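Local Help Board > Sports & Recreation > Basketball

Scorebook question: how do you handle a bucket at the wrong basket?

Posted by Hanane Fawzy

I keep the book for my daughter's rec team, Bravo, in the Ukcombe winter league. I've done it for two seasons and I thought I had it down, but something came up in our game against Wastgate that I can't find in the league handout.

Second half, we're up by one. Their guard misses a free throw, there's a scrum under the rim, and one of our girls gets the rebound, turns around totally confused and puts it right back up. It goes in! At the wrong end! The ref signals two points for Wastgate and everybody runs back the other way like it's normal.

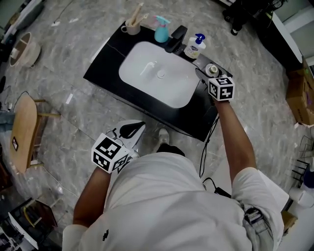

So I'm sitting there with my pencil in the air. I know the two points go to Wastgate on the running score, fine. But who gets them in the player column? I wrote them next to the guard who missed the free throw because she was closest. The Wastgate scorer put them under their center. We ended up with the same final score but different player totals, and now the league website wants one set of numbers and neither of us wants to just make it up. Does our player get a missed shot, too? And does she get credit for the rebound? She did grab it, fair and square, before everything went sideways.

This was a December game so I'd like to get it fixed before the next round of stats goes up.

mikis_hoops

Oh, I love this one, we had it happen twice in one season (same kid both times, she's a great defender, I swear).

The way I was taught for high school ball, the basket counts for the other team and you don't give it to any player at all. You put the two points in the running score and make a note at the bottom of the page, something like "2 pts, scored by opponent." So your individual totals for Wastgate will add up to two less than the team total, and that's okay. The note is what explains it to whoever reads the book later.

No shot attempt for your player either. She wasn't shooting at her own basket, so it doesn't go in her column as a make or a miss.

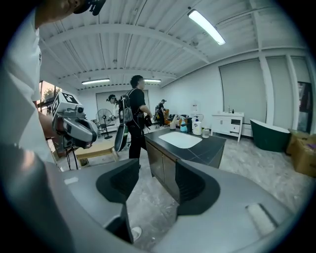
College does it differently, I think. There they do credit a player on the team that got the points, usually whoever was nearest the shooter, so your first instinct came from somewhere real. The pro leagues have their own version. If your rec league says it follows high school rules (most around here do, check the front page of the handout), go with the footnote.

On the rebound, I'd give it to her. She had control of the ball before she put it up, and what she did next doesn't undo that. You might find somebody who disagrees with me, but I've scored it that way for years and no coach has ever complained.

For the website, see if there's a "team points" line. Ours has one, hidden under the roster. If yours doesn't, email whoever runs the site and ask them before you type anything in, since some of those systems won't let you save if the players don't add up to the final.

benchwarmer7

just split it, one point each lol. its rec ball

Hanane Fawzy

Thank you mikis! Checked the handout and it does say high school rules, right on page one where I never look. I found the team points line, too. I'm texting the Wastgate scorer tonight so we both put the same note in our books. (And no, benchwarmer, I am not splitting it.)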